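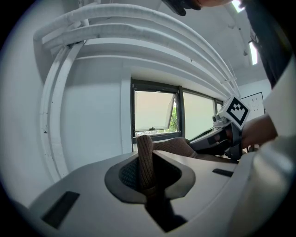 左右手持夹爪和一件棕色罗纹针织物,右边那把顶上是标记方块。

五月过得乱七八糟,博客也荒了好一阵。有两位读者留言问我们那个收拾针织小件的机械臂怎么样了,是不是已经会叠袜子了。唉,会是会一点,不过这个月大部分时间它都停在那里没动,我们一群人围着它找毛病。事情过去了,该写的报告也交了,我想趁着星期天下午家里安静,把这件事从头到尾讲一遍。报告里只能写结论,那些绕的弯路、说过的傻话都得删掉,我又舍不得,就放在这里吧。

先交代一下背景,给后来的朋友。我在 Flastville 做数据这一块,项目叫 Gekska,目标很朴素:让一对机械臂把揉成一团的针织小件捋平、翻正、搭好。针织的东西软,有弹性,罗纹口一拉就变形,一松手又缩回去,比硬纸盒难伺候太多了。所以我们先由人拿着手持夹爪去做这些动作,左一把右一把,把动作和画面记下来,再拿去给机械臂学。右手那把的位置靠顶上那个印着黑白方格的标记方块来推算。听上去挺巧妙的,用起来也确实顺手,我第一次拿起来玩的时候舍不得放下,抻了半天毛线帽子,Malou 来催我吃饭我都没听见。

出事的那天我不在机械臂旁边,我在隔壁跟 Þórarinn 对文件夹的命名(他坚持要用下划线,我坚持要用短横线,这个争论到今天还没有结果)。忽然听见“哐”的一声,声音不算大,像有人把一本厚书平着拍在桌上,接着就是急停之后那种特别彻底的安静。做过这行的朋友应该懂,急停以后的安静跟普通的安静完全两样,会让人后脖子发紧。

我们跑过去,看见右臂的指尖顶在左臂的指根上,中间夹着一截毛线料子,两条胳膊都僵着。Rafsan 站在围栏开口的地方,手按着急停按钮,脸都白了。他说他刚把料子摆好,手退出来没多久,右臂就照着平时的路线过去夹料子,谁知到了该停的位置没有停,一直往前送,越过料子,撞到另一边去了。

人没事,我得先把这句写在前头,免得我妈看到这里要打电话来。Rafsan 的手当时已经在外面了。可是“没多久”这三个字后来被 Lærke 反复问了很多遍。Lærke 管安全,说话轻声细语的,问起问题来可一点不含糊。她请 Rafsan 把摆料子、退手、按开始这几步慢慢重做了一次,断着电做的,她站在旁边看。看完她说,如果他那天动作再拖一点点,或者想起来要回头扯一扯料子的边,手背就正好在那条路线上。大家都不吭声了。Rafsan 回到座位上,把一杯已经凉透的茶喝完,又去倒了一杯。

那之后机械臂就断电挂牌了,牌子是 Rory 手写的,字写得很大。

接下来是找原因。我要坦白,头几天我们全走偏了,而且走得很有信心。

最先被怀疑的是控制那边。右臂该停不停,第一反应当然是停止的条件没触发,或者力的阈值设得太高。Þórarinn 把日志翻出来一行一行看,发现阈值是有点高,可是跟上个月一样高,上个月它好好的。他又怀疑是通信延迟,熬到很晚做了个图,图上的线平得像湖面。我给他热了碗汤,他一边喝一边盯着图,说平成这样反而叫人难过。

然后怀疑的是料子。那一批料子是 Snorradóttir 寄来的,比我们之前用的厚一些,弹性也足。Malou 提出来说,会不会是罗纹口被拉长以后,料子在画面里看着比真实的位置远,所以机械臂追着它往前走。这个想法很漂亮,我当时简直爱上了这个想法,还在白板上画了好大一张示意图,画得可起劲了!我们花了整整一个下午,把厚的薄的料子轮流摆上去,只看推算结果,不让胳膊动。结果厚的偏,薄的也偏,连一块擦桌子的旧毛巾也偏。我把示意图擦掉的时候心里挺不是滋味的。

偏,就是这个字。到这一步我们总算知道了,系统从头到尾都认为右边的夹爪应该在一个比实际更靠前的地方,跟料子没有关系。那就说明它学来的东西里就带着这个偏。也就是说,毛病很可能出在我这一摊:数据。

这个弯转过来的那个晚上我没怎么睡好。做数据的人平时最爱讲的一句话是“数据我都看过了”,我也讲过,在会上讲的,讲得很响亮。我的确都看过,用 Indov 一段一段放过去,画面清楚,手没有挡住镜头,动作流畅,夹爪开合的曲线也干净。可是我看的全是画面好不好看,动作顺不顺,我从来没有想过要拿尺子去核对“系统以为夹爪在哪里”和“夹爪真的在哪里”。标记方块一直清清楚楚地在画面里,识别率高得很,我看见绿色的小勾就放心地往下翻了。方块认得出来,跟方块待在它该待的位置,这是两码事呀,我居然一直把它们当成一码事。

第二天一早我去把那套手持夹爪拿出来,装在台子上,开始挨个地方摸。对,就是用手摸,Rory 教我的。Rory 以前修过很多年缝纫设备,他的习惯是先不通电,用手把每个能动和不该动的地方都推一推。把手,不动。相机模块,不动。再到标记方块,我用大拇指从侧面轻轻一推。

它动了。

动得很小,很涩,推过去以后自己不会弹回来,就那么赖在新的位置上。我又推回去,它又赖在原来的位置上。我在那里站了好一会儿,推过来,推过去,心情复杂极了。然后我喊了一声,大家都过来了,每个人都要上手推一下,排着队,像过年摸石狮子似的。

拆开来看,固定方块的那颗螺丝拧在一个嵌进塑料里的铜螺母上,铜螺母自己松了。从外面拧螺丝,手感是紧的,因为螺丝和铜螺母咬得死死的,它们两个抱在一块儿在塑料里头转。难怪我每周检查的时候都觉得它好好的!我每周都拧,拧得还挺使劲,Rory 听到这里看了我一眼,说有可能就是这么拧松的。我当时真想钻到桌子底下去。

Malou 拿量角的工具来量,方块推到头能歪五度。五度听着不多,可方块和夹爪指尖之间隔着一段距离,角度歪一点,推算到指尖就差出去一大截,Þórarinn 算下来超过十三毫米。对抓一件软塌塌的小针织品来说,这个差距足够让指尖穿过料子撞到对面去了。我们回头去量右臂指尖上的那道擦痕,跟他算的对得上。他把那张纸贴在了显示器边上,到现在都没撕,我觉得他有点得意,应该的。

可为什么会歪呢?总得有力气去推它才行。这个答案是看 Rafsan 干活看出来的。我请他像平常那样做一遍,做到要把夹爪放下、换一件料子的时候,他顺手就用手背把夹爪往台面里侧一拨,方块的角刚好蹭到旁边的架子。他自己完全没有意识到。我们又请别人来做,别人也蹭,换了我也蹭。那个架子是春天的时候我嫌台面乱,自己搬过去的。写到这里我又想钻桌子了。

所以事情连起来是这个样子:铜螺母慢慢松了,架子每天蹭它一下,方块就一点一点歪过去,歪的方向总是同一边,所以误差也没有互相抵消,齐齐整整地朝着一个方向。之后录的动作都带着这个偏,学出来的胳膊就老老实实地往前多送一段。胳膊没有做错什么,它学得可认真了,这一点我特别想替它说句话。

接着是清理数据,这个活儿又闷又长,写出来也没有什么看头,可它占了我大半个月,我还是想说几句。难处在于,不知道方块是从哪一天开始歪的。录的时候谁也没有记,因为谁也没发现。我的办法是找那些两把夹爪的指尖捏到一起的瞬间:真捏到一起的时候,推算出来的距离应该接近零,要是算出来还隔着一段,那就是方块在撒谎。这种瞬间不多,要一段一段去翻,翻得我眼睛发花,晚上闭上眼全是棕色的罗纹。有一回 Malou 路过,说我对着屏幕在自言自语,内容是“捏住了没有呀,捏住了没有呀”。

翻到最后,有三十四段偏得厉害,直接不要了。还有一些偏得轻,Þórarinn 说可以补一个修正值救回来,我犹豫了好久,最后还是没有救。他有点心疼,我也心疼,其中有一段是 Rafsan 把一只缠成麻花的手套理顺,动作漂亮得不得了,我放给大家看过好几遍。可是方块在那一段里头到底歪了多少,我说不准,说不准的东西再喂给一条有力气的胳膊,我心里过不去。那段视频我单独留了下来,偶尔翻出来欣赏一下,不进训练。

再说说安全这一头,因为 Lærke 说了,要是我写这件事只写螺丝不写手,她要跟我生气的。

查下来,手这一边的问题比螺丝还早。按规定,摆料子的时候机械臂应该处在保持停止的状态,人退出来,关上围栏的门,再到外面按开始。可是围栏的那扇门合页发涩,每次开关都要抬一下,大家嫌烦,慢慢地就把门敞着了,门上的开关用一块磁铁糊弄过去。那块磁铁是谁放的,Lærke 问了一圈,每个人都说来的时候就在了。她也没有追究,只是把磁铁收走,放进了自己的抽屉,然后叫人来修合页。合页修好以后那扇门轻得一根手指就能推开,我们都觉得特别不好意思,这么点事,早就可以修的。

力的阈值也调低了。调低以后胳膊变得有点神经质,碰到厚一点的料子就停下来,一下午停好多次,Rafsan 要一遍一遍去重启。他倒没有抱怨,只说了一句停得好。我听着心里一酸。出事以后有好几天他摆料子时肩膀都是绷着的,我看得出来,后来我就多在旁边陪着,聊点有的没的,聊他家阳台上种的香菜。最近他好多了,又开始哼歌了。

手持夹爪这边,我们改了几样。方块底下的铜螺母换成了从背面穿过去的长螺栓,拧紧以后在缝上画一道漆线,方块要是转了,漆线就会错开,一眼能看见。这是 Rory 的主意,老办法,缝纫设备上到处都是这种漆线。每天开工之前,先把两边的指尖捏在一起,看一眼 Indov 里推算的距离,记下来再录。收工的时候再捏一次。那个架子我搬走了,台面又乱了,乱就乱吧。

Indov 那边我也提了个请求,希望绿色小勾旁边能多显示一个捏合检查的结果。Þórarinn 先给我写了个小脚本顶着用,界面丑得很,一大块橙色底上写着黑字,可我现在每天早上第一件事就是打开它,看着数字落在该落的地方,才去倒咖啡。

重新开机的那天早上大家都来了,连平时不到中午见不着人的 Malou 也来了。门关好,Lærke 亲自拉了一下门把手,确认锁上,Rafsan 在外面按了开始。右臂伸过去,走得很慢(我们把速度压得很低),到了料子跟前停住,合拢,夹着罗纹口往上提了一小截。提得不算好,歪歪的,另一半还拖在台面上。Rory 带头鼓了掌,我也跟着鼓,鼓得手心都疼。然后它想把料子搭到左边去,搭空了,料子滑下来落在台上,胳膊空着手很认真地做完了剩下的动作。大家又鼓了一次掌。

现在我们在补录那些删掉的部分。进度当然是拖了,Snorradóttir 那边来问过一次,我照实说了,对方回信很客气,还问要不要再寄些不同颜色的来,我说要,最好别全是棕色。录的活儿我自己也轮着做,两只手端着夹爪站久了,胳膊酸得抬不起来,回家连炒锅都不想端。不过自己录过以后,看数据的眼光是有点不一样了,哪一下是手抖,哪一下是料子自己弹开,看着就有数。

上次有位读者留言问,在家里用打印件自己搭这种手持夹爪行不行。我没有在家搭过,不敢乱讲,只能劝一句:嵌铜螺母的地方,螺丝拧紧以后再用拇指推推上面装的东西,光凭拧螺丝的手感判断,我已经替您上过这个当了。关于捏合检查的那个小脚本,也有朋友想要,我问过 Þórarinn,他说等他把橙色换掉再说。我觉得橙色挺好的。

下一篇应该会写手套,五根指头翻正的那种,Malou 已经试了几回,过程相当热闹。袜子的进展我也会接着记。窗外开始下雨了,阳台上还晾着衣服,我先去收一下。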